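Setting Up Your Team on the Clenwood Cup Sign-Up Page

3. Open your club page and tap Add Squad. I always do the goalkeepers first – they're the ones I forget!

4. Type in each player's shirt number and birth date. You can enter up to 31 players.

Note: Save before you switch tabs. I lost a whole roster that way in March.

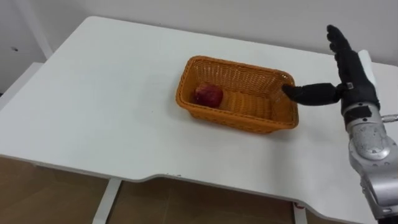
5. Pick your three home dates, then hit Confirm.

Caution: Once you confirm, the dates are locked (yes, even for me), so check them against your field bookings first.

6. Print the team sheet and bring it to your first game.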